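Media Centre
News and releases

MEDIA RELEASE
July 2021

Etamska publishes code of practice for hand-held gripper work

Dunmore: Etamska has released a code of practice covering the use of hand-held grippers to record handling tasks for robot training. It applies from today at the organisation's own sites in Dunmore and Cledville, and other workplaces may adopt it free of charge.

The code runs to 24 clauses. It deals with how people set up and use hand-held grippers, how long they work before a break, how garments and other soft goods are prepared, and what must be written down at the end of a session. Robot arms that move under their own power are outside its scope and remain covered by existing machinery safety rules.

Rozália Mészáros, who led the drafting, said sites had been working to their own habits.

"One site would check the jaws every morning and another would check them when something felt wrong," Ms Mészáros said. "Two people could fold the same jumper and record it under different names. We wanted one set of rules that a new starter could read in a lunch break and follow that afternoon."

The draft was tested over 3 months on the two sites, finishing in June. In that time staff logged 949 sessions and sent in 112 written comments. Most of the comments were about wrist strain, cable placement and the wording of the session record. The drafting group changed the clauses on all three before the final version was approved.

Garment handling takes up the longest section. Knitwear stretches, catches and changes shape when it is picked up, and operators told the group that general advice written for boxes and bottles was of little use to them. Under the code, an operator must take hold of a garment at a hem, cuff or other finished edge where the task allows. The jaws are to be closed slowly onto the fabric, and a garment that snags must be released by opening the jaws, never by pulling.

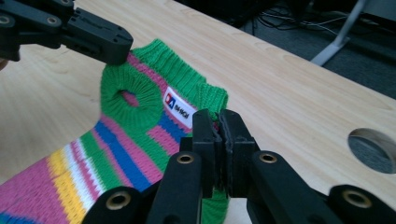

Gripper jaws closed on the green ribbed edge of a striped knitted sweater.

Where two grippers are used on the one garment, the code asks operators to keep the second gripper clear of the fabric until the first has a firm hold. Labels are to be left on unless they identify a person.

The main requirements of the code are:

Jaws, linkages and screws are checked by hand before the first session of the day, and the check is initialled.

A gripper with a cracked part or a loose screw is tagged and taken out of use until it is repaired.

Operators take a break of at least ten minutes in every hour and change tasks after two hours.

Cables are kept out of the area where the operator stands and walks.

Long hair is tied back, and lanyards and loose jewellery are removed.

Failed attempts are kept in the record and marked as failed.

Nothing showing a person's face, name or address is kept without their written consent.

The last two items drew the most discussion during the trial. Some team leaders had been deleting failed attempts to save storage. The code now rules this out unless the recording itself is faulty, in which case the deletion is noted along with the name of the person who approved it.

Drekia, which supplies fixtures and tables to both sites, was consulted on the clauses dealing with work surfaces. Its workplace safety manager, Osvaldo Lopes, said the finished wording was clear enough to build to.

"Table height was the big one for us," Mr Lopes said. "The early draft gave a single figure, and that doesn't work when you have tall and short people sharing a bench. The final version says the table must suit the person using it, and that the height is checked at the start of the shift."

Etamska will not certify other workplaces against the code. An organisation that adopts it may say so, provided it follows every clause that applies to its work and keeps its check sheets for two years.

Short training sessions will be held at Dunmore and Cledville for team leaders and new operators. Existing operators have until the end of the year to complete theirs.

The code will be reviewed after 12 months. Comments can be sent at any time using the form at the back of the document.

Copies of the code, the daily check sheet and the session record form are available from the Etamska office in Dunmore.

Media enquiries: Etamska Communications, Dunmore

ENDS

Back to all releases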